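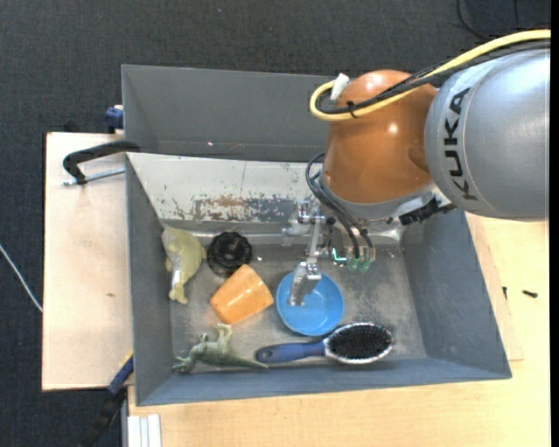 Prosance Returns Center — Equipment Planning and Safety

Pre-purchase inspection checklist, bin picking cell
Site: Bestolham
Date: Apr 16, 2026
Status: not cleared for budget request. See comments.

How to read this sheet: OK means I saw it or have it on paper. OPEN means someone told me it was fine. NO means no. The quote from Ghorbani covers two cells for the mixed goods line, and the brochure that came with it is cheerful on every point below. I have marked accordingly.

SECTION A. THE BIN AND WHAT IT STANDS ON

A1. Bin held down on all sides the arm can push against — OPEN
Comment: There are clamps on the left. I want the clamping plan for all four sides. "It doesn't move" was the answer I got, and that is a wish. If the production version bolts down, the quote should have a line for the bolts and the plate. It has neither.

A2. Bin surfaces free of flaking or rust — NO
Comment: The back inner wall is scuffed along its lower part and the paint has come away, with a rusty brown patch near the middle. The floor is scratched too. How much of it came from the tool I can't say, and neither could Ghorbani. We sell returned kitchen goods as clean stock. Paint flakes in a bowl are a complaint with our name on it. Ask for an unpainted liner and get the price in writing.

A3. Table rated for the load — OPEN
Comment: Light wood top. Fine for trials. The quote says "customer to supply base" in small type on the last page, so we pay for a proper one. Add it to our side of the budget now, before July, or it will turn up as a surprise.

A4. No spare hardware left on the work surface — NO
Comment: Two small black pieces on the tabletop to the right of the bin, screws by the look of them. Put them away or tell me what they came out of.

SECTION B. ARM, CABLES, HOSES

B1. Arm make and model on the quote matches the arm shown — OPEN
Comment: The arm says KUKA on it. The quote says "six-axis industrial arm or equivalent." Equivalent to what, and who decides? No signature from me until there is a model number.

B2. Cables secured and clear of the joints — OPEN
Comment: A yellow cable and a bundle of black ones run along the outside of the arm and turn in a tight loop before the wrist. One black tie on the orange housing gathers them. I would like to see the whole run at full reach in every direction, and I'd like the replacement price and lead time for the cable set. The spares list leaves it out.

B3. Air hoses protected near the tool — NO
Comment: Thin hoses curving out from the wrist and down toward the tool, with no sleeve that I could make out. In a bin full of handles and tails something will catch one sooner or later. Sleeve them or route them inside.

B4. Guarding and emergency stop — OPEN
Comment: Drawings only so far. The fence in the drawing is 200 cm high and has no gate. I assume people will want to get in.

SECTION C. GRIPPER AND GOODS

C1. Trial items match what we handle — NO
Comment: Six items: a blue bowl, an orange cup on its side, a hairbrush, a toy fish, a green toy lizard or dinosaur, and a black round thing with a ridged edge. Good variety of shapes, I'll give them that. But they lie in one layer with bare floor showing between them. Our totes come in piled to the rim, with half the goods still in bags. Repeat with our totes, packed by our people.

C2. Pick log supplied — OK
Comment: 2426 attempts, 328 of them marked "operator assisted." I asked what assisted means and received a second brochure.

C3. Fingertips replaceable on site — OPEN
Comment: Metal fingertip. Find out what it does to a soft plastic rim over a season. Pulier offered rubber-faced tips at 236 dollars a set — worth knowing even if we don't buy from them.

SECTION D. MONEY

D1. Training, spares and the yearly service visit priced separately — NO
D2. Cost of stopping the manual line during installation — NO
Comment: Left blank. It will not cost zero.
D3. Second cell optional at the same price — OPEN
Comment: Make it optional. I would rather be told off for buying one too few.

Next review once A2, B3 and C1 come back with paper attached. Phone calls don't count.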